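Press release
3 min read

Akusau publishes results of its two-handed floor pick-up trial

Jarkport, 6/30/19 – Akusau is delighted to share the first results from its gripper trial, carried out at the company's test room in Jarkport. Over 19 sessions the team asked a two-armed robot to reach down to the floor, take hold of everyday objects and lift them, while two gripper set-ups and three camera positions were put through the same tasks.

Picking things up from the floor is a job most of us do without thinking. For a robot it means long reaches, awkward wrist angles and very little room for error between the fingertips and the boards. We wanted to know which mix of fingers, cameras and control software copes best, and we are thrilled with how much we have learned already.

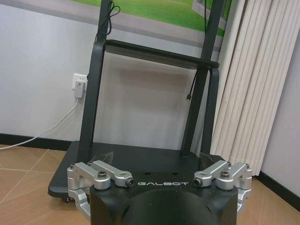
The GALBOT housing and shoulder joints, with the display cart behind.

The first part of the trial looked at cameras. A view from the head takes in the whole room and both arms, so it suits planning a reach. A view from lower down, close to the hand, is far better for the last few centimetres, but it can lose the target completely when the wrist turns. In our log of 3,000 attempts, the sessions using both views together needed the fewest restarts. Anyone who has tried to thread a needle with one eye shut will understand why!

The second part compared fingers. Set-up A is the standard narrow finger, quick to close and easy to line up with small items. Set-up B is the Brullik pad, a softer tip that spreads the load. Each was tested with small, light items and with larger rounded ones.

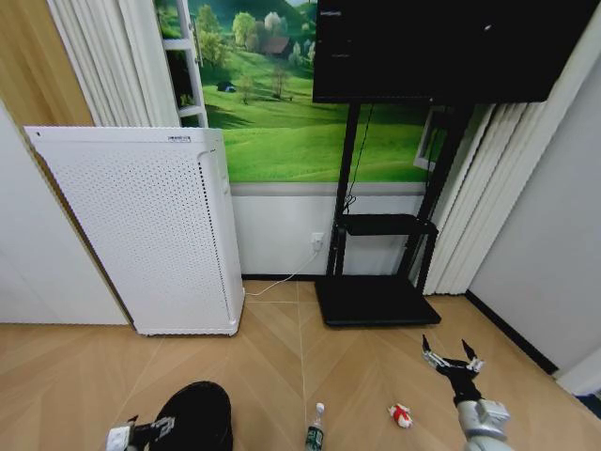
Hoi-yan Fu would like to see the same comparison repeated with thinner items such as cards and coins, arguing that rounded shapes tell us plenty about grip force but very little about how close a fingertip can safely travel to the floor. It is a fair point and flat items have been added to the next round.

Rounded objects brought the liveliest discussions of the whole trial. One gripper on its own tends to push a smooth curved surface away as it closes, so timing between the two arms matters as much as the fingers themselves. We tried letting one arm arrive first and hold still while the other closed in, and we tried sending both together. The first method was slower – but it was also much easier to correct when the approach was a little off.

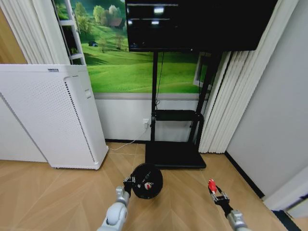
According to one reader of our draft report, the slower method deserves more credit than we gave it, as a home robot that takes an extra moment is still more use than one that chases things under the sofa. We have rewritten that section and the timings for both methods now sit side by side.

The third part dealt with controllers. The Tsai controller was run against our own in-house software, with the arms, speeds and starting positions kept the same. Tsai gave smoother movement when both hands shared a load. Ours reacted faster when a contact came earlier than expected. Neither was ahead in every task, and we are now working on a version that borrows the best of each.

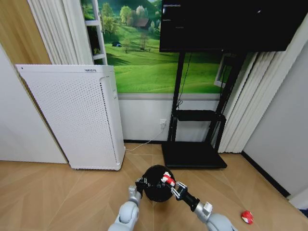
Shared loads will get a full section of their own in the next round, which starts in July and adds 14 new tasks. These include passing an object from one hand to the other, setting it down gently, and picking up two things in one go. The speed limits will stay as they are, so that the new results can be read alongside the old ones.

The trial notes, task sheets and scoring method are free to anyone who asks. If you run a lab, a workshop or a school club with a pair of arms to spare, we would love to hear how your numbers compare.

19 shares | 0 comments

Contact: Akusau press desk, Jarkport | © Akusau | Back to top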